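Budget for a second pair of handheld grippers, or wait for the arm?
Forum: Kit and Spending

mhapeta
We've got one pair of handheld grippers and I'm trying to sort next year's spend. Option A is a second pair plus another table, option B is to put the lot towards a Skokdale arm. Isla wants the arm, I want the grippers. Has anyone been through this?

joana_g
Get the grippers. We bought our arm first and it sat under a sheet for 13 weeks waiting on a mounting plate!

HuiaH
Disagree, sorry. Handhelds are lovely but sooner or later somebody asks what it all runs on, and then you're begging for arm money halfway through the year. Put the big thing in the January round while there's cash.

annelies.l
What are you doing with them, Murray? If it's just picking up blocks, one pair is plenty.

mhapeta
Board work mostly, the ones with the keyhole slots. Two hands, one gripper in each, and you're at it for ages getting the thing lined up.
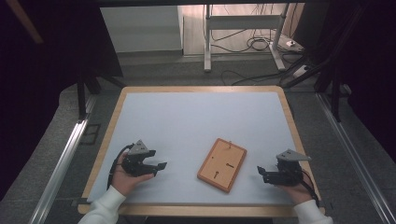

So with one pair only one person can be on it at a time, and everyone else is stood there drinking tea. My quote from Zornthorpe is £94 a set for spare jaw fingers and I've put 3 sets in. Cables I haven't priced yet (any tips welcome, I hate buying cables).

joana_g
Double whatever you put down for cables. Get ones long enough to go past your wrist with some slack, the short ones tug every time you turn your hand over.

HuiaH
£94 for fingers?? Staritz did us the same sort of thing for less, although postage was grim. Still say arm.

annelies.l
I'm with Murray now I know it's two-handed. One arm wouldn't even do that job, you'd need a pair, and have you asked Skokdale what a pair costs?

mhapeta
No, and now I'm scared to. Ringing them Monday, will post the quote.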